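Buy One Size of Bin and Stick With It

The storage room at most small businesses tells the same story. There is a clear box with a cracked lid, a cardboard carton that has been taped four times, two gray tubs that came free with something, and a stack of plastic baskets that only fit inside each other if you force them. All of it works after a fashion, and all of it costs money every week.

I think any business that handles more than a few orders a day should throw that collection out and buy plain open plastic totes, all one size and all one color. I have held this opinion since I ran the stockroom for a mail-order craft supply company in Ollemham, and nothing I have seen since has changed it.

When I started there we had 38 kinds of container. I know the number because I had to write them all down for an insurance form. Some were good boxes. The trouble was that no two shelves could hold the same thing, so every time stock moved, somebody had to find a new spot for the box as well as for what was in it. In December, when orders went up, people set boxes on the floor and walked around them.

We bought 300 totes from a supplier called Trikia. They were not the cheapest. Kanaujia had one that cost less, but the walls bowed when it was full, and a bin that bows will rub on the shelf beside it and jam on a conveyor. A stiff rim matters more than anything else on the sales sheet. The rim is what you grab and what hits the rack when you slide it in badly, which everyone does by four in the afternoon.

The usual argument against one size is wasted space. A tote that holds 5 bolts of felt will look silly holding a handful of buttons. That is true, and I would still take it. You can put two or three small trays in a tote. You cannot put a large item in a small box, and you cannot plan shelving for boxes you have not met yet. Once the size is fixed, the rack heights are fixed too, and so is the width of the rollers.

I would also leave the lids off. Lids get lost, and they hide things. With an open bin, a person walking past can tell whether it needs filling. Dust is a fair complaint if you store cloth or food, and in that case buy lids for those shelves only.

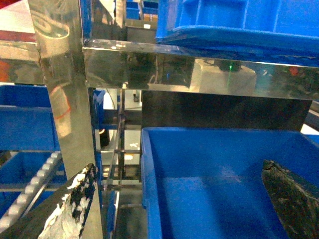 Color is where people get carried away. Tustitar sells its totes in a long list of colors, and the catalog suggests giving one to each department. We tried that for a season with returns in red. By the end of it the red ones held returns, ribbon, lost gloves and a kettle. A label does the job better and can be peeled off when the job changes. Pick one color that shows up against the shelving and order it again the next time.

Nor should anyone worry about keeping totes pretty. The floor of a working bin gets scuffed, and scuffs do no harm. I replace a tote when the rim splits or the base cracks – not before. Of our first order, 70 were still in use when I left, and most of the rest had gone home with people who were moving house. Next time I would write the company name on the sides.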